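Last updated: January 23, 2020
Reading time: 3 min

Labelling the desktop organiser

The organiser is the Kolesby, a flat-pack unit in thin board that slots together without screws. It replaced a shoebox and two mugs. I bought it from Tistlow in September, left it in its packaging for longer than I should have, and put it together over one evening. Assembly took 24 pieces and a small amount of wood glue on the divider, which the instructions say you don't need. You do if you intend to pull the drawers out more than once a day.

The pieces are cut to a close tolerance. Two of mine were tight enough to need a light rub with fine sandpaper on the tabs. Don't use a hammer. The board is thin and the tabs will split along the grain.

Dividing it up

The unit splits left and right down the middle, with open space above and drawers beneath. I sorted by height first and by how often a thing gets picked up second. Tall items that stand on their own go in the open part. Flat items, and anything that rolls, go in a drawer.

Tubs with a lid want a bin with clear space above them, so the lid can be got at from the side. A spray bottle should stand against a back panel, where it is harder to knock over. Small boxed items lie flat at the front. If they are stood on end they fall over whenever a drawer is opened. 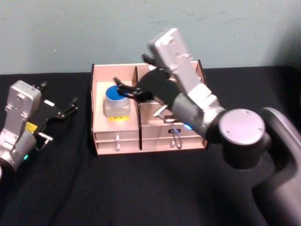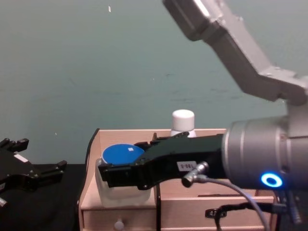
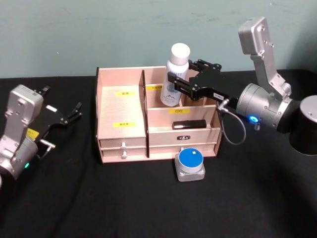 Labels

I used yellow tape with dark print. Yellow reads well against pale board and the tape lifts off without taking the surface with it, provided it is pulled slowly and kept low. The front compartment on the right is marked 口红, lipstick, and the label sits on the board behind the contents so that it stays readable when the compartment is in use.

A label placed near the top of a back panel gets hidden as soon as something tall is put in front of it. I would now put the tall things in, mark the visible board in pencil, and only then stick the tape down.

Drawers

The shallow drawers have no stops. Pull one too far and it comes out with everything in it. A strip of felt, 5 mm wide, glued to the underside at the back adds enough drag to give some warning. Kuroda sell it by the roll. I also ran a candle stub along the lower edges of the sides, and the drawers now move without catching.

The surface underneath

A black cloth stops the base from sliding and shows up dust, so it gets shaken out often. It should be pulled flat before the unit goes down, as a crease under one corner is enough to make the drawers bind.

Next job is the shelf of Prukunia jars, which are all one size and ought to be simpler.

This site uses cookies. By continuing to browse you agree to their use.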